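The Hill Chapel at Ostine

The road up to Ostine climbs through chestnut woods for the better part of an hour, and by the time the little white chapel of the Bees comes into view most visitors have stopped talking and are saving their breath. I certainly was. I had walked up from Hellar before breakfast in April, with a heel of bread in my pocket, and I was overtaken twice by women old enough to be my grandmother, each carrying a jar of honey for the altar.

The honey is the heart of it. Families around Hellar have brought their first jar of the season up to the chapel for longer than the parish books go back, and the oldest of those books is very old indeed, with a water stain running through the first 20 pages. The jars go on a stone shelf to the left of the altar, under a painted saint with a hive at her feet and a rather worried expression, and they stay there until the feast is over.

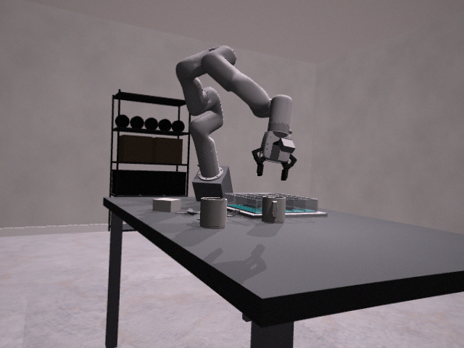
The gray arm at its table, gripper open.

On the eve of the feast the valley fills up. Ostine has beds for 40 people at most, and the year I went there were 3,000 pilgrims on the hill by dusk, so everybody sleeps where they can – in barns, in the schoolroom, on the chapel porch if they get there early enough. My hostess gave me a cot in her pantry between the onions and the flour, and I have slept worse in good hotels. She woke me at four with a cup of something hot and sweet and pushed me out the door toward the bells.

The service itself is short. There is one long hymn in the old valley speech, which even the people singing it will tell you they only half understand, and then the priest goes along the shelf and touches the lid of every jar. It takes a good while, and the children get restless and are taken out to look at the goats.

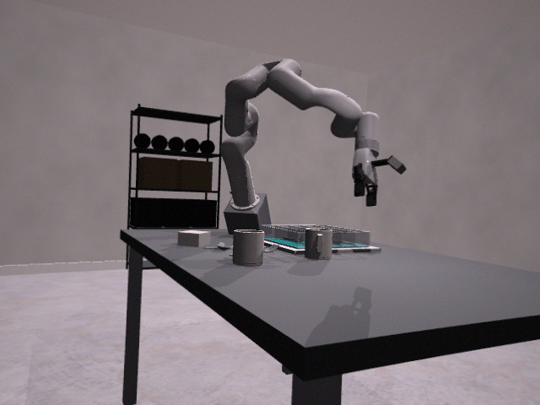

Down the Other Side

After the blessing, the honey goes down the far slope to Unley, where the lower church stands among the plum orchards. This one is a much grander affair, with a bell tower and a carved door, and it can hold a proper crowd. The two villages quarreled for years over which of them owned the feast, and the procession between them was the peace they made. Ostine has the night and the morning, and Unley has the lunch.

And what a lunch! Long loaves, soft cheese, plum dumplings and the blessed honey poured over nearly everything, with the band playing from the church steps.
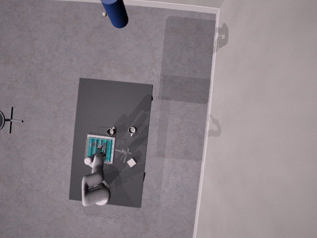
I sat next to a retired schoolteacher who told me that 4,000 dumplings had been boiled since the day before, and that his wife had shaped a fair share of them and would not be making any more until next spring. He also told me, at some length, about the organ in the lower church, a Jääskeläinen with one stubborn pipe that sounds only in dry weather. It was silent that afternoon, and he seemed sorry on my behalf.

If you go, bring good shoes and a blanket, and buy your jar in Hellar the day before. The stalls on the hill sell out early, and the walk back down for another one is steeper than you would think.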